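Unit 4 Handout: Grasp Planning in Simulation
Course: Introduction to Manipulation
Instructor: Leandro Villalba
Lab section: Tuesday

Read this before lab. It covers the round-table scene, the three camera views you will log, and the write-up. The robot model and the scene file are the same ones used in Unit 3. The controller is new.

4.1 Views 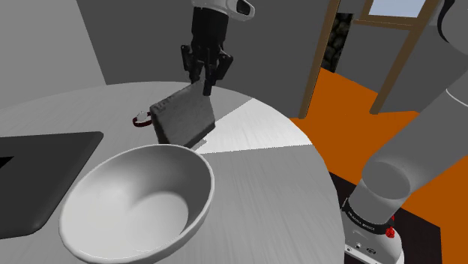
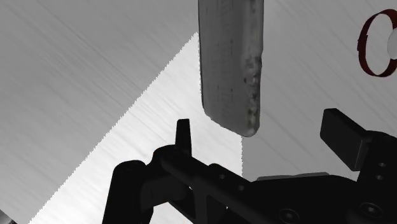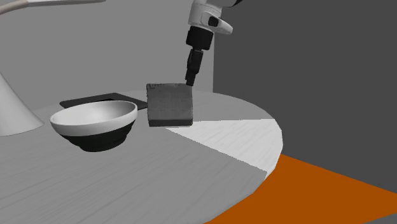
Figure 4.1. Round-table scene, one arm. First and third: room views with bowl and block. Second: close view at the gripper.

The two room views are fixed in the world frame. The close view is fixed to the gripper, so its extrinsics change at every step and must be read from the log. Do not reuse a transform from an earlier step. Last term most of the large position errors came from this.

Names used in this handout: "block" is the gray box-like object, "bowl" is the large open bowl, "panel" is the flat dark object on the table, "ring" is the small dark red item. Use these names in your log and in your plots.

4.2 Frames

World frame W: origin at the center of the tabletop, z up.
Base frame B: origin at the bottom of the arm base, z up.
Tool frame T: origin midway between the fingertips, z along the approach direction.
Object frame O: origin at the block's center of volume, axes along its edges.

The controller takes the goal pose of T expressed in B. The planner, Hultetti, returns it in W. You write the conversion yourself. Check it by converting a pose to B and back to W. The result should match the input to numerical precision. If it doesn't, look at the order of multiplication first, then at the quaternion convention. Hultetti writes the scalar part last. The controller expects it first.

4.3 Approach

A grasp attempt has four phases.

Transit. The arm moves to a pre-grasp pose with the fingers open. Collision checking is on for all objects.

Approach. T moves in a straight line along its own z axis. Collision checking against the block is off. It stays on for the bowl, the panel and the table.

Close. The fingers close until the contact force passes the threshold or the joint limit is reached. Log which of the two ended the phase.

Lift. T moves straight up in W. The attempt counts as a success if the block is still in contact with both sides of the gripper at the end of the lift.

The bowl and the block stand close together. A pre-grasp pose that is valid for the block alone may put a finger link through the bowl's rim. Run the collision check with the full gripper geometry and not with the single-cylinder version from Unit 3. The cylinder version is faster, but it misses the width of the open finger linkages.

4.4 Choosing a grasp

Hultetti returns a list of candidates sorted by score. The score uses contact normals and distance from the center of volume. It takes no account of reachability. For each candidate, in order:

1. Convert to B.
2. Solve inverse kinematics. Discard if there is no solution.
3. Discard if any joint is within 7 degrees of its limit.
4. Check the pre-grasp pose for collision.
5. Check the straight-line approach at 9 evenly spaced points.
6. Keep the first candidate that passes.

A candidate near a corner of the block can pass all of these and still fail in the lift, with the block rotating out of the fingers. Report such cases separately. They are contact failures and should not be mixed with planning failures in your table.

4.5 Lighting and segmentation

The bright wedge on the tabletop is part of the render. It has a hard, stepped edge, and a plain intensity threshold will return that edge as an object boundary. The block and the table are both gray, so hue does not help much either. Use the depth channel for the block. The ring can be segmented by color.

Gimport, the segmentation module, has a flag for depth-first mode. It is off by default. Turn it on before the first run, and note in your log that it was on.

4.6 Data set

The shared folder holds 3,545 logged attempts from earlier terms. Of these, 230 are held back for testing and must not be used for tuning thresholds. The test list is in the folder named Balogun, the training list in the folder named Tiker. File layout is unchanged from Unit 3.

4.7 To hand in

One page on your frame conversion, with the round-trip check.
A table of attempts by outcome: success, no candidate, planning failure, contact failure.
One plot of finger joint position against time for a success, and one for a contact failure.
The log file, unedited.

Plots need axis labels and units. Tables need a count of attempts in each row. Work in pairs is allowed, with one submission per pair and both names on the first page.

4.8 Reading

Course notes, Unit 2, sections on rotation conventions and rigid transforms.
Course notes, Unit 3, section on collision geometry.
The Hultetti readme, the part on candidate scoring only.

Unit 5 uses the same scene with force feedback during the approach phase. Keep your conversion code.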